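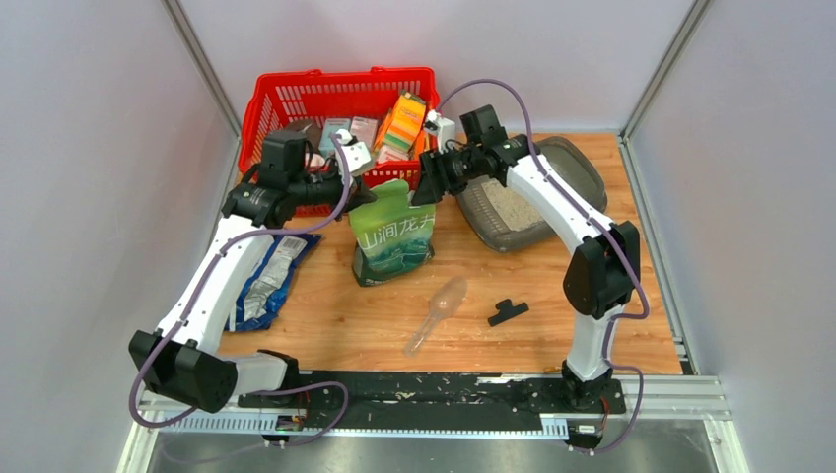 Two arms on the green bag, red basket behind.

3/30/21

Filed under: Work diary, Bench notes

Spent most of the day on the house rules for the two-arm bench, and less of it at the bench than I would have liked. Salvador Fonseca wants one version that Eltbridge and Matness can both sign, and at present we have two documents that agree on nearly everything except the things that matter.

First item was cables. The Matness draft says "cables to be kept tidy", and you can't check a thing against that. Ours now says each cable must follow its arm, with enough slack at the elbow for the joint to reach its limit, and no loop may hang where a gripper can get under it. I would like a maximum loop size as well, but Salvador says leave it until we have measured a few. Fair enough. The purple ones run along the white links and round the elbows and then make their loops down by the bases. I wrote that up as the normal route so there is something to compare with.

Second item was what may be on the table. The old rule was "only the objects needed for the task". It sounds fine until you try to work to it. With the bag between the grippers, are the scoop and the clip needed? They are if the task goes on to use them. Is the basket needed, with all its cartons? I have reworded it so that everything on the table must be on the task sheet, whether or not the arms are meant to touch it. Anything not on the sheet comes off before power goes on. Clear things like the scoop get a line of their own, as they are easy to miss against the wood grain when you are checking in a hurry.

Third, hands. No hands past the front rail while the arms are live. We both had this already, but Matness allowed an exception for "minor adjustments", and I have struck it out. If a packet has slid over, you stop, lock out, move it, and log it as a stop. Salvador thought this would slow people down. I said yes, it would. We left the rule in.

Then the log itself. The logbook has 2,138 entries and I went back through the last 372. Of those, 298 had the stop field filled in properly. The rest were blank, or had a tick, which could mean either thing. New form has yes or no and a box for initials. I want the blank ones treated as failed checks from now on. Expect grumbling.

Had a call with Nguyen-Tran after lunch about soft packaging. Their view is that bags should have their own grip limit, separate from boxes, and that two arms on one bag should be tested with each arm alone first. I agree with the first part. On the second I am not sure, as one arm holding a bag upright is a different job from two. Put it down as "recommended" for now.

Didn't get to the worn strip along the front edge of the table. It is scuffed and pale in places and I need to decide whether wear like that belongs in the weekly check or only the yearly one. Weekly, probably - it takes no time to look.

Tritia want the finished rules by July. Draft 2 goes to Salvador tomorrow morning, with the hands rule on the first page.

We use cookies to remember your settings and count visits. Accept all | Manage preferences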